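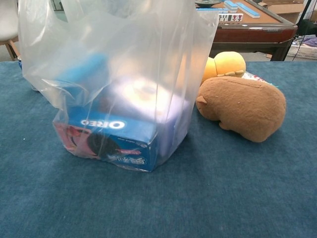 3.2 What goes into the bag, and in what order

We had expected, going in, that people would pack the way the checkout lanes at Drovero taught them to, with the heavy things low and the soft things on top, and for the most part our 38 households did just that. What surprised us (pleasantly, we should say) was how much thought went into the snacks. Boxed cookies tended to be laid flat or on their long side at the bottom of the bag, where they made a sort of floor for everything else, and taller cartons were then stood up behind them.

Figure 3. A clouded plastic bag with an Oreo box lying on its side at the bottom front and a larger pale box behind it; a plush capybara lies beside the bag.

Soft toys were another matter altogether. Of the 39 trips in Pruvadau that included one, 15 ended with the toy carried home outside the bag, tucked under an arm or handed to a child. Several people told us, rather tenderly, that they did not like to see a stuffed animal squashed. Heitmann's older account of grocery packing treats such items simply as filler, and we think that reading misses something about how fond people are of what they buy.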